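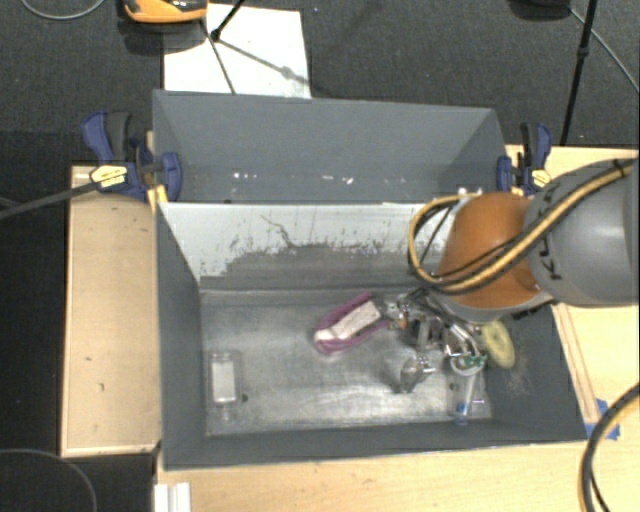 Two gray bins side by side, with a small group of objects in the front one.

How to Sort a Mixed Box Lot of Hardware (Without Losing Your Kitchen Table for a Month)

Posted August 9, 2022

I buy too many box lots. If you've never bought one, a box lot is when somebody clears out a garage or a closed-down shop and everything small gets dumped together and sold as one item. The listing says something like "misc. hardware, heavy" and the photo is always blurry. I love them! My last one came off Bidbridge for 26 dollars plus pickup, and it had wood screws, machine screws, hinges, a pile of cup hooks, picture wire, half a drawer slide and more washers than I will use in this lifetime.

A few people have asked how I get through a lot like that, so I've written down the way I do it now, after a good few years of doing it badly.

What you need

Two big bins with flat bottoms and low sides
A magnet, the stronger the better
An old bed sheet or a drop cloth
A thread checker or a card with sample bolts
Muffin tins, jar lids, yogurt cups, whatever you have
Small drawers or jars for the final home
Masking tape and a marker
Work gloves

On the bins: I've tried buckets and I've tried cardboard boxes. Buckets are awful because everything sinks to the bottom and you end up with your arm in there to the elbow. Cardboard soaks up oil and then the bottom goes. Get two bins the same height if you can, and stand them with their long sides touching, so you can slide stuff over from one to the other and it doesn't drop down the gap.

Step 1: Weigh it, or at least lift it

I like to know what I'm in for. My bathroom scale said 30 pounds for the Bidbridge lot, and I've learned that's a full evening for me, maybe an evening and a bit if there are lots of tiny brass screws in it. Anything heavier I split up before I start.

Step 2: Get the nasty stuff out

Put your gloves on. Pour a shallow layer into the first bin and pick out razor blades, broken glass, carpet tacks, batteries and anything that's leaking. Old lots are full of loose utility blades. Wrap those in tape before you throw them away, and take the batteries to wherever your town collects them.

Pull out the big obvious things as well, like hinges and brackets. They just get in the way later.

Step 3: Magnet pass

Put the magnet inside a plastic sandwich bag and drag it slowly through the layer. Steel comes up, and brass and aluminum mostly stay where they are. Hold the whole thing over the second bin, pull the magnet out of the bag, and it all drops off in one go. Skip the bag once and you'll be picking steel fuzz off that magnet until Christmas.

Some stainless sticks a little and some doesn't stick at all, so don't get too worked up about a shiny screw in the wrong pile. I check those by eye afterward.

Step 4: Sort by kind first, size later

This was my big mistake for years. I'd pick up a screw, measure it, find the right cup, pick up the next one, measure it... I never got to the end of a box. Now I do a fast round by kind only:

Wood screws
Machine screws and bolts
Nuts
Washers
Nails and brads
Hooks and eyes
Everything else

Don't stop to think. If it takes more than a couple of seconds it goes in "everything else" and you can puzzle over it with a cup of coffee.

I do this one standing up, with the sheet spread out on the floor under the table. You will drop things.

Step 5: Now do sizes

Take one kind at a time. For machine screws I use nuts I already know the size of and just try them on. If the nut spins on easily all the way down, it's a match. If it starts and then binds, stop, it's probably a metric thread trying to fool you. I keep metric in its own drawers with blue tape on the front.

For wood screws I go by length and don't bother much with gauge. I lay one of each length on a strip of tape in a row and hold the others up against it. It's not scientific but I can find an inch-and-a-quarter screw when I want one.

Washers I thread onto a piece of wire by size and twist the ends together. It saves a whole drawer.

Step 6: Be strict about what you keep

Stripped heads, bent nails, rust you can flake off with a fingernail: scrap can. I used to keep bent nails. I had 11 coffee cans of them when we moved, and I carried every one of those cans down the stairs myself.

Same goes for quantity. I found a box of 2,000 tiny upholstery tacks in one lot, and I kept two handfuls and gave the rest away. I don't even own anything with upholstery.

Step 7: Label before you put away

Tape on the front of the drawer, kind and size, big letters. And then tape one sample to the lid or the drawer front if it's something odd. Do it the same night - I've opened many a mystery jar in January that I was sure I'd remember.

A couple of extras

Greasy lots can go in a jar with a splash of mineral spirits before you sort. Swirl, drain, spread on newspaper somewhere with the windows open, and keep it away from the furnace.

Key blanks, odd knobs and old drawer pulls are worth setting aside. I swapped a handful of glass knobs for a very nice little hand plane last winter, and I still have three knobs left if anyone needs one.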